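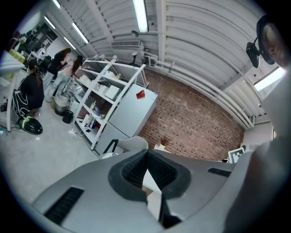
I've been in the Beltivden workroom since April and I still haven't gotten over the ceiling. It's the first thing I fell for when Man-lok Wan showed me the place, before I'd even asked about rent or parking. White curved panels running in bands, long light tubes, and then you look down a bit and there's that red brick wall with the white shelving standing in front of it. I'd been looking at plain beige units for weeks, so you can imagine! I signed for 30 months and went straight home to measure my boxes.

A lot of you asked for more of the room after the last gallery, so this page is about how we've set it up (and what I'd still like to change). Short notes only, I promise, though you know how that goes with me.

Search this site
Search
Enter keywords

The shelving first, because that's what most of the emails were about. It's a white metal unit with lots of tiers, and everything small goes into white boxes and containers. I tried clear ones in my old place and hated seeing all that tangle every morning. White boxes calm the whole wall down. Man-lok thinks I should label them. I keep telling him I know what's in them, and then I open four to find the tape, so he may have a point.

The little dark lamp on top of the unit is a favorite of mine. Shi, who had the desk by the brick before me, swore by a lamp up high and I've come around to it. In the evening it makes that whole corner feel more like somebody's kitchen.

And yes, the fridge stays where it is, right next to the shelves! I worried it would look odd beside the brick, but light gray turned out to be a kind color. We paid 90 dollars for it through the Menenow swap list, plus lunch for the two friends who helped carry it in.
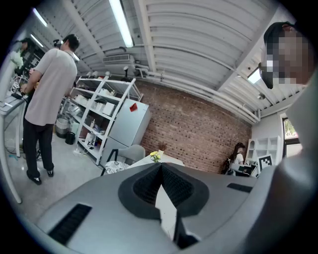
Flowers are my one steady extravagance. I like something yellow on the small white table and something white farther back, and I don't fuss over arranging them. A little container does the job fine. The gray chair with the black-and-white cushion is where people end up with their coffee, and I've lost plenty of good half hours there myself.

Still on my list: a better home for the cables under the white work table, and maybe a rug for that gray floor. I saw a lovely one at Ovness, 8 feet long, in a rusty red that would pick up the brick. Man-lok says rugs and workrooms don't mix. I'm working on him.

If you'd like to come by and see the room for yourself, drop me a note first and I'll put the coffee on. The next gallery will be the storage closet, once I can get the door all the way open.

Page updated 26 October 2020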